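February, evening

Rain all day again in Wedorstead, and I came home with wet socks because I chose the short way behind the Colutari. I should buy new boots before the month is finished. I write this every winter and then the winter is over.

In the morning I did the accounts for the room. The rent for my part is 118 now, and with the heating it becomes more, but I don't want to look for another place. I like the stairs, I like the window, I even like the noise from the street when the shops open. My mother asked me on the telephone if I eat enough. I told her that today I had spent more time with fruit than with people, and she was satisfied with this answer.

It is true, too. The fruit took most of my afternoon. I bought the strawberries at Bramwell, very expensive for this season, and they smelled of almost nothing, but the color was beautiful. The lady there wanted to sell me the second box for half the price and I said no, and on the bus I was sorry. The star fruit I found in the small shop at the corner. I had never bought one before in my life. I did not know if one should peel it. Caoimhe Hennessy says no, you only wash it and cut it across, and every piece is a star. She grew up with apples and rhubarb, so I asked her how she knows, and she said from a hotel breakfast.

I put the strawberries in the blue dish, all together in a pile, and the other things on the tray. I thought for a long time about the tray. When the fruits stand too close, it looks like a shop. When they are far from each other, it looks like somebody already ate half. In the end I left the middle free, with the apple and the pear-shaped one up at one end and the star fruit down at the other, and I was content. The blue basket I put to the side. The brown table is good for this, I think, because red looks warmer on it than on white. It has some light scratches now, but I don't mind them.

I noticed again how much I enjoy this kind of work. At home my aunt always arranged the fruit on Sundays and we children were not permitted to touch it until the guests had come. I remember the waiting better than the taste. Maybe I will write about it properly one day – not tonight, my eyes are tired.

For supper I had soup and the old bread. Caoimhe wants to make jam when the season is right, and she has a recipe which says 200 grams of sugar, but on the back of the paper somebody wrote 4 spoons, and we could not agree which one is for what. I will ask at Plallasside, where they have the cooking books on the upper floor.

Tomorrow: post office, socks, call about the heating. Also lemons.

Strawberries in blue, both times. 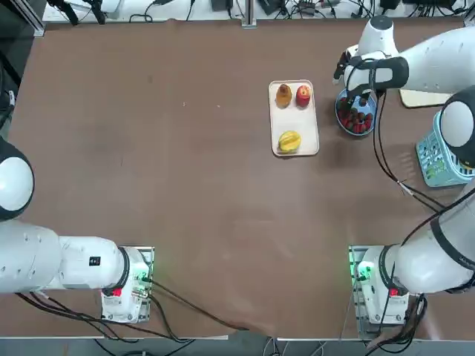
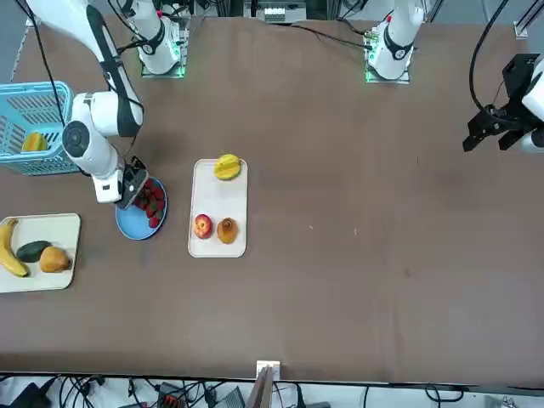 Filed under: Winter, Fruit, Small things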